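Scuffs and gray haze on a smooth white tabletop, what takes them off without dulling it?

Posted in Furniture & Surfaces
663 views

Gitau Sang

I have a white table in the back room that I use as a work table. Packing orders, fixing small things, sometimes lunch. The top is smooth and was a clean white when I got it. Now it has a gray cast in the part I use most, plus dark marks from setting tools and boxes down and sliding them.

I don't know exactly what the top is made of. I bought it used from a shop called Ridimell that clears out offices, and the label underneath only says Rorkesum, with a number I can't read. It is not glass. It feels like a hard coated surface, not paint, but I could be wrong about that.

What I have tried so far:

Dish soap and warm water with a sponge. Took off the food and tape residue, did nothing to the gray.

Glass cleaner. Looked good while it was wet, same as before once it dried.

A dry paper towel, rubbing hard. One mark got lighter, so I think at least some of this is stuff sitting on the surface and not damage.

What I have not tried is anything gritty. A neighbor told me to use scouring powder and I would like to hear from someone who has done it before I ruin the thing. The table cost me very little but it is the right height and it fits between the shelf and the door with 2 inches to spare, so I don't want to replace it.

Also, is there something I can put on it afterward so it stays clean longer? I have seen spray polish suggested, and also car wax, which sounds strange for a table.

Godfrey Kombo

Don't use the scouring powder. I did it on a white desk in my daughter's room. The marks came off in two minutes and I was very pleased. A month later that part of the desk was darker than the rest, because the powder had scratched the finish and the scratches held dirt. You could only see it from the side at first. It never came back and we ended up putting a desk pad over it.

Before anything else, find out what you have. Look at the edge of the top, or at a screw hole on the underside if there is one. If there is a thin layer over board, it's a laminate or something similar. If the color goes in a bit and chips like a shell, it's paint or lacquer. Then put a drop of rubbing alcohol on a cotton swab and rub a spot underneath, if the underside has the same finish as the top. If white comes off on the swab, stop, you have paint and you should stay with soap and water. If the swab stays clean you can go further.

If it passes, this is the order I would go in:

Clear everything off. I mean all of it, including the boxes that live at the back. If you clean around things you end up with a line, and then you have to do it over.

Wash with dish soap and warm water, then wipe again with plain water. The second wipe matters more than people think. Soap that dries on a smooth white top leaves a film, and dust sticks to the film. Some of your gray could be that.

Dry it with a cotton towel, then wait until it is dry all over.

Go over the dark marks with rubbing alcohol on a soft cloth. Small circles, light pressure, turn the cloth often. Open a window. Rubber marks and pen usually go at this step.

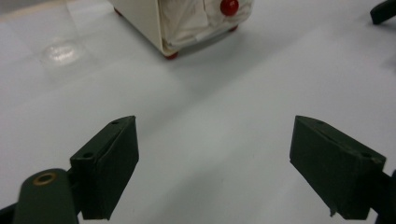 For whatever is left, make a paste from baking soda and a little water, about as thick as toothpaste. Put it on with a damp cloth, wait five minutes, and wipe it off without bearing down. Baking soda is still a mild abrasive, so try it in a corner first and let the corner dry before you judge it. Rinse twice or you will get a white powder when it dries.

Check your work with a lamp held low at one end of the table. With the ceiling light on, a white top shows soft shading that looks a lot like dirt. I have scrubbed at a shadow more than once. With the light coming in low you can tell a scratch from a mark, and if it moves when you move the lamp, leave it alone.

As for the sliding, tools with hard edges will keep marking it. Stick felt or thin cork on the bottom of anything that stays on the table all day, and lift the rest.

fostafan300

magic eraser. wet it, squeeze it out, done. ours is a white fosta table and I do it every february whether it needs it or not, been fine for years

Kinyua Surfaces

I refinish and repair tabletops for a living, mostly for offices, so I'll add a few things. Godfrey's order is good and I would follow it.

On the melamine sponge: it works, but it is a very fine abrasive. On a matte top it can leave a shiny patch, and on a glossy top it can leave a dull one. Using it on one mark now and then is fine. Going over the whole table with it on a schedule will slowly change the finish. If you do use one, wet it well and keep the pressure light.

On the gray cast: when it is limited to the area where you work, there are two usual causes. One is hand oil and cleaner residue, and that comes off. The other is wear, thousands of tiny scratches with dirt in them, and that only partly comes off. The way to tell is to clean one small square properly, going through all of Godfrey's steps, and leave the rest alone overnight. If the square is clearly whiter in the morning, it's residue and the rest is worth doing. If you can't find the square, it's wear.

On wax and polish: skip the spray furniture polish. Many of them leave an oily or silicone layer, and on white it picks up gray quickly. It also makes trouble for anyone who has to paint or repair the top later. A thin coat of plain paste wax, buffed until it isn't sticky, is all right on a hard laminate, but it will need to be redone. I wouldn't bother on a work table, and I would not put it where you eat lunch. A cutting mat or a sheet of clear desk film over the busy part will do more for you and you can wash it in the sink.

Never bleach. It can yellow some white finishes and you won't see that until later. No oven cleaner either, someone asks me that every few months.

Gitau Sang

Thanks to all three. I looked at the edge and there is a thin layer over board, so laminate I guess. Alcohol test came out clean.

I did the test square this morning near the front corner and the dark marks there came off with alcohol alone. The gray is better but not gone. I will leave it overnight and look again with the lamp before I do the baking soda — I only have one box and the bread comes first.

Is there a thickness I should look for in the desk film, or does it not matter?

Kinyua Surfaces

Thicker lies flatter. The thin kind curls at the corners and traps crumbs. Wait a full day after the last wipe before you put it down.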